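I moved to Parnosside for the quiet, and the quiet lasted until the first frost, when the walls started ticking. You know old apartments: steam heat, thin plaster, somebody's radio at 2 in the morning. I lay there in October counting pipes and wondering what I'd signed.

So I started asking the neighbors how they sleep, and wow, do people love to answer that question! One woman on Usman Street runs a box fan all winter with her window cracked. Her sister wears ski earplugs (I didn't know those existed either). I pulled back the rug, got down to the bare planks and stuffed felt along the wall, and it helped a little.

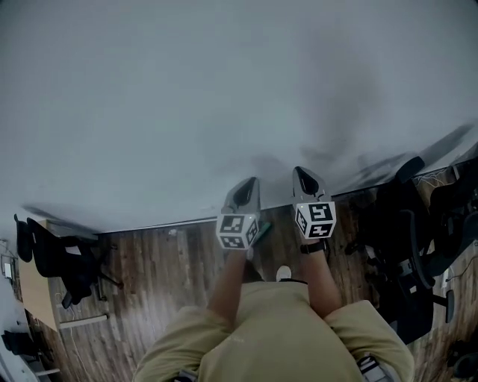
## The man with the meter

Rafferty Benavides has lived in the Ledance building for 24 years and owns a sound meter, which he lent me for a week. My bedroom peaked at 69 decibels when the radiator let go, and I felt so vindicated I called my mother.

He thinks I should leave the walls alone and bleed the radiator. I'd already priced a second layer of drywall at $1,400, so I was happy to hear it – I bought a radiator key instead and slept until seven.
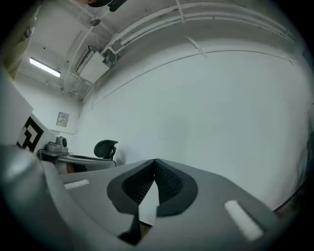
*White walls and a white ceiling.*

The radio is still on, by the way. I've started to like the station.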